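Prollau Library Extends Lending Program for Printed Matter

The Prollau Municipal Library will extend its collection of everyday printed matter to all three of its branches from January, the library administration announced on Thursday. The collection, which began at the main building as a trial, gathers leaflets, timetables, product brochures, event programs and other items that are usually thrown away within weeks of being printed.

Residents of Prollau and the neighboring towns of Mengal and Clellau have so far handed in 500 items. Of these, 358 have been sorted and entered in the public catalog. The remainder will be processed over the winter.

"Libraries have always kept books and newspapers with care," said Ilse Fröhlich, head of collections. "A bus timetable or a furniture leaflet tells later readers a great deal about prices, language and taste, and very few copies survive. We would like people to look through their drawers before the next paper collection."

Items may be in any language. The library accepts single sheets, folded leaflets and stapled brochures up to letter size, provided they are clean and complete. Bound books, personal letters and handwritten papers fall outside the scope of the program and should be offered to the town archive. 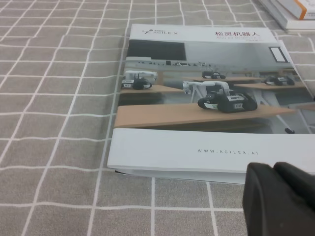
A brochure with a Chinese title on its cover. Company literature is among the types of material accepted.

Under the rules adopted for the trial, each item is given a number, placed in an acid-free sleeve and described in the catalog by title, issuer, language and, where known, year of printing. Donors may ask for their names to be recorded or may remain anonymous. Duplicates are kept for the lending boxes, which schools and clubs can borrow for up to four weeks.

The boxes have been the most heavily used part of the program. Teachers at the Torkia secondary school have used them in language and design classes, and the library has now set aside a further 61 sleeves for items suited to younger pupils. Each new branch will receive two boxes at the outset – one on travel and transport, one on shopping and trade.

The extension is funded from the library's regular budget. Storage at the main building has been enlarged by nearly 100 feet of shelving in the former map room, where the collection may be consulted by appointment during opening hours.

Donations can be left at the information desk of any branch. Larger quantities should be announced in advance so that staff can arrange a time for delivery.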